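Pamlow portfolio tracker: two months in

I'll say straight off that I am not a professional anything when it comes to the stock market. I've got a modest pile of shares, mostly boring dividend payers plus a couple of things I bought because I got excited (we've all done it), and for years I kept the lot in a spreadsheet that only I could understand, and some evenings not even me. So when Mireille Darwish from my old investment club started going on about Pamlow I signed up for the trial, and then I paid for the full year. Posted 8/6/20, so bear in mind they may have changed things by the time you read it.

Setting up took me most of a Sunday. You can import from a broker if yours is on the list. Mine wasn't, so I exported my history and uploaded it as a file, and Pamlow swallowed 218 transactions and choked on two. Both were share splits! Splits are the thing I most wanted it to handle, so I was a bit cross, but you can put them in by hand and it does then sort out your average cost properly. I checked it against my old sheet and found that the mistake was mine, going back years. Oh well.

The dividend calendar is what I'm really paying for. It shows what's been declared, what's expected, and the ex-dividend dates in a different colour, and after the spring we've all had, with companies cutting or scrapping payouts left, right and centre, I wanted that in one place. When one of my holdings suspended its dividend the calendar caught up the next morning. My old sheet would have gone on cheerfully promising me the money until Christmas.

Prices are delayed, which doesn't bother me one bit. If you're trading in and out all day you'll want something quicker, and probably a stiff drink as well. I look once in the evening, and on bad weeks I try not to look at all.

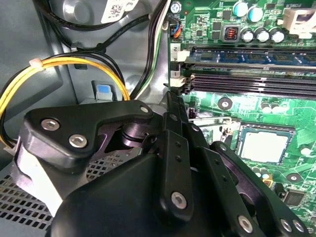
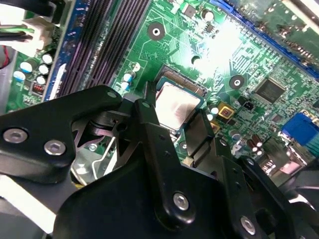

Green motherboard, both times, with the black gripper in close.

Now the grumbles. The charts are pretty but they're slow, and if you ask for anything longer than 360 days the labels along the bottom all pile up on top of each other so you can't read a single one. I wrote to support and got a friendly reply saying it was a known problem. It's still a known problem.

The "risk score" I would ignore completely. It gave my portfolio a very calm-looking green badge in the same week that my biggest holding fell off a cliff, and as far as I can tell it only looks at how many different shares you own and takes no notice of whether they're all in the same line of business. Mine are a bit heavy on banks, I admit it. A decent tool would have had a word with me about that. Hodow, which I used for a short while before this, does a proper breakdown by sector and it's much better at it, but Hodow wanted a monthly fee that ate up a fair bit of my dividend income, and it kept sending me "opportunities" that I hadn't asked for.

I also had a go with Presetti, as it's free. It's fine for a watch list! Once you start buying in small amounts on different dates, though, it gets in a terrible muddle over cost, and there are adverts everywhere.

The phone version of Pamlow is better than the one on the computer, funnily enough. Big clear numbers, and you can switch off the daily gain and loss so you only see the total income for the year. I've done that and I'm sleeping better. You can set price alerts too, up to 30 of them, and I'm using four. They come through by email and they've been on time, apart from one in July last year's prices that was plainly left over from the demo portfolio and had nothing to do with me. Delete the demo before you start, that's my tip.

Would I renew? Probably, yes, if they fix the charts and don't put the price up. It hasn't made me a better investor and I still hold one or two things I ought to have sold ages ago, but I know what they cost me now, to the penny, and I know what's coming in. If you've got a handful of funds and nothing else, your broker's own page will do you perfectly well. Mireille gives it full marks. I'd knock one star off for the charts and half of another for that silly green badge.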